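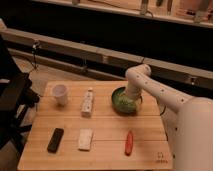
Fig. 1. The practice table, with the arm in the green bowl.

Right, week 6, and we finally get to the bit I like best: where the examples come from! Last time we took a pile of recordings as given and talked about what the model does with them. Today it's about making the pile, and how easy it is to make a bad one.

An example, for us, is one go at one task, start to finish. We store the camera pictures, the joint positions at each step and a sentence saying what the task was. That sentence matters more than you'd think. "Reach into the bowl" and "take something out of the bowl" are two different tasks, and if you type one and do the other you've taught the model a fib (I did this for most of a morning in July and had to throw the lot away).

Now, layout. Keep a few things out that the task doesn't need, like the remote control and the white block. If the only object the model ever meets is the bowl, it can learn "go to the place on the right" and look terribly clever until you move something. So shuffle between goes, and write down when you shuffled.

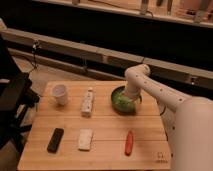

Fig. 2. Wrist pointing straight down, tip in among the green contents.

Look at where the tip has got to in Fig. 2. With the end of the arm buried like that, a side camera can't tell you much about what the fingers are doing, so the joint readings have to carry that part. Check they're being saved before you start, please, and check again after lunch.

How many do you need? For the Kidumlow exercise I'm asking each pair for 11 good goes. The full Momora set has 800, of which we train on 600 and keep the rest back for testing. Don't peek at the held-back ones, however tempting!

And then the messy goes. My habit is to keep a fumble if the arm recovers, and mark it as a fumble in the notes column.
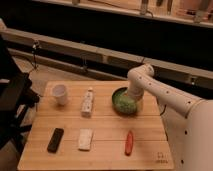
Senga Ogilvie disagrees with me on this, and wrote back on the draft of these notes that she would leave every fumble out of a first set, train on the clean ones, and only add the recoveries once you can measure whether they help. Fair enough. Try it both ways and bring me the two scores.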